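# Cables on the floor beside a rolling perforated panel

**Posted by Joana Morais**

Our office has placed a white perforated panel on casters in a shared workroom with a glossy tan floor. Several black cables currently lie on the floor beside it. The room reopens to members in October, and we request guidance on keeping the cables clear of the casters without drilling into the floor.

**Reply from Graltis Facilities Desk**

Unplug each cable before moving it and discard any with damaged insulation. Gather the excess into wide loops and fasten them with fabric ties — tight bends should be avoided. Cables that must cross a walkway require a floor cover with a flat base. Our office stocks the Dotier cover in lengths of 25 and 19 inches.

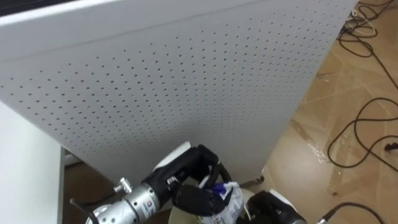 May the cables be hung from the holes in the panel?

Light cables may be hung on hooks that fit the holes, provided that the panel remains stable and is not rolled while anything on it is plugged in. Power strips should be mounted on a wall or a fixed table.

**Reply from Aguiar**

We use tape. It leaves residue on shiny floors, so test a corner first. Ours stayed down for over 1,000 hours of use, then started to lift at the ends. Lock the casters if yours have locks.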